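2022-12-19

Chiyo Sasaki has sent me another of her articles about folding. According to this one, a puffy jacket will go down to the size of a loaf of bread if you tuck the sleeves in properly and work from the hem. I have heard this sort of thing before. I was told the same about towels, and my towels are as big as they ever were.

Still, the closet is full and the bed was made, so the beige quilted one got its turn this morning.

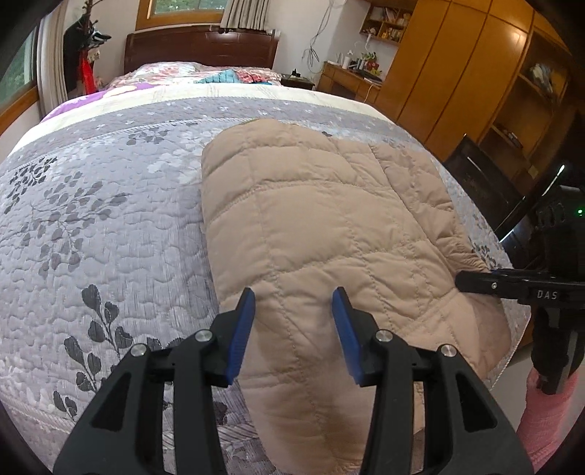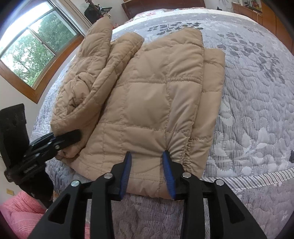 I don't know. It is a jacket full of air. You press on one side and the other side comes up, and the little squares fill out again as soon as you let them alone. The article says to "persuade" the air out toward the collar. I have never persuaded anything in my life by leaning on it. The gathered parts are the worst because they want to stay bunched and they make a lump wherever you put them.

Did it four times. The third was the best and of course I undid it to see if I could do better.

Then there is the question of where it goes. The Skamwood chest is the obvious place, but the lid sticks and the blankets are in it, and I'm not moving the blankets in December for the sake of a jacket. Chiyo swears by the Clendar bags, the ones you squeeze flat. I had one. It was flat at bedtime and fat by breakfast, and I wrote to the company and got a very cheerful letter back that didn't answer my question. She says I didn't close it right. Maybe so. I closed it the way the label said.

And anyway, who puts a warm jacket away now? I said this on the phone and she said it was about "having a system." The system seems to be that I fold it up today and unfold it tomorrow to go to Hegarty for the bread. I'll believe in the system if I still have it in March.

What I did like was getting a proper look at the jacket. The stitching has held up better than I expected. I remember thinking it was too pale to be any use and that it would be gray within a year. It isn't, so I was wrong about that, and I will say so here and not to Chiyo. It could do with a wash, but the last time I washed anything padded it came out in clumps and I spent an evening pinching them apart in front of the television.

The bedspread needs shaking out too. Tomorrow, if the rain holds off, which the radio says it will. The radio said that yesterday.

In the end I put the jacket on the closet shelf, on top of the spare pillow, and shut the door on it fairly quickly. Haven't looked since. Soup for supper, the rest of the beans.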